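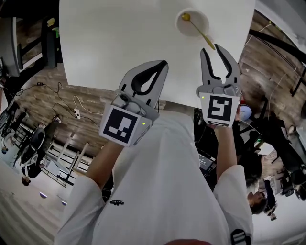
4. Montagem e nivelamento da mesa de trabalho

Esta seção vale para a mesa Vostholm na versão fixa, com ou sem gaveteiro. Quem comprou a versão com rodízios deve seguir a seção 5 a partir do passo 3. A montagem é feita por duas pessoas. Leia todos os passos antes de abrir os sacos de ferragens.

4.1 Antes de começar

Confira o conteúdo da caixa com a lista colada na tampa. Devem estar presentes:

Tampo
Quatro pés com sapata regulável
Duas travessas longas e duas curtas
Saco A com 18 parafusos
Saco B com arruelas e tampas plásticas
Chave sextavada
Chave fixa de 11 mm

Se faltar alguma peça, não inicie a montagem. Anote o código 282 e o número do lote, impressos na etiqueta da caixa, e entre em contato com a revenda. As peças de reposição são enviadas pela Beltrán.

Nota: o saco B da versão com gaveteiro traz duas arruelas largas a mais. Elas são usadas somente na seção 6.

4.2 Estrutura

1. Estenda um cobertor ou o próprio papelão da embalagem no chão e coloque o tampo com a face de uso para baixo.

2. Encaixe as travessas longas nos canais laterais. A seta gravada em cada travessa aponta para fora.

3. Encaixe as travessas curtas entre as longas. Se o encaixe estiver duro, bata de leve com a palma da mão. Não use martelo.

4. Coloque um parafuso com arruela em cada furo e gire só até encostar. O aperto final é feito no passo 8.

5. Posicione o primeiro pé em um dos cantos, com a sapata para cima, e prenda com dois parafusos do saco A. Repita nos outros três cantos.

6. Verifique se os pés estão paralelos entre si. Uma pessoa segura o pé enquanto a outra corrige a posição.

7. Meça as duas diagonais da estrutura, de canto a canto. A diferença entre elas não deve passar de 2 mm. Se passar, empurre o canto mais distante para dentro e meça outra vez.

8. Aperte todos os parafusos em ordem cruzada: um canto, depois o canto oposto. Pare quando a chave oferecer resistência firme.

CUIDADO: não use parafusadeira no aperto final. O excesso de força danifica a rosca do tampo, e esse tipo de dano não é coberto pela garantia.

9. Coloque as tampas plásticas sobre as cabeças dos parafusos.

4.3 Virar a mesa

1. Retire ferramentas e embalagens do caminho.

2. Com uma pessoa em cada ponta, segure a mesa pelas travessas longas. Não levante pelos pés.

3. Levante, gire de lado e apoie os quatro pés ao mesmo tempo.

ATENÇÃO: risco de prender os dedos. Mantenha as mãos longe da junção entre a travessa e o pé.

4.4 Nivelamento

1. Leve a mesa até o lugar definitivo. Se precisar mudá-la de lugar depois, refaça o nivelamento.

2. Coloque um nível de bolha no centro do tampo, primeiro no sentido do comprimento e depois no da largura.

3. Gire a sapata do lado mais baixo com a chave fixa. No sentido anti-horário o canto sobe, no horário ele desce.

4. Pressione os quatro cantos, um de cada vez. Se a mesa balançar, ajuste a sapata que não toca o chão - em pisos antigos pode ser preciso mexer em mais de uma.

5. Aperte a contraporca de cada sapata.

Nota: em piso de madeira, cole os discos de feltro nas sapatas antes de nivelar. Os discos são vendidos à parte.

4.5 Primeiros dias de uso

Confira o aperto dos parafusos depois da primeira semana e, mais tarde, uma vez por ano. Não arraste a mesa com objetos em cima.

Limpe o tampo com pano macio e detergente neutro diluído, e seque em seguida. Não use palha de aço, solvente nem saponáceo. Mancha de caneta sai na maioria dos casos com um pouco de álcool no pano - teste antes em um canto da face de baixo.

Panelas e ferros quentes precisam de descanso próprio. Evite encostar a mesa em aquecedor e deixe um vão para a passagem dos cabos junto à parede.

4.6 Desmontagem

Siga os passos de 4.2 na ordem inversa, começando pelas tampas plásticas. Guarde os parafusos no saco original e transporte o tampo em pé, com os cantos protegidos. Para instalar o gaveteiro, passe à seção 6.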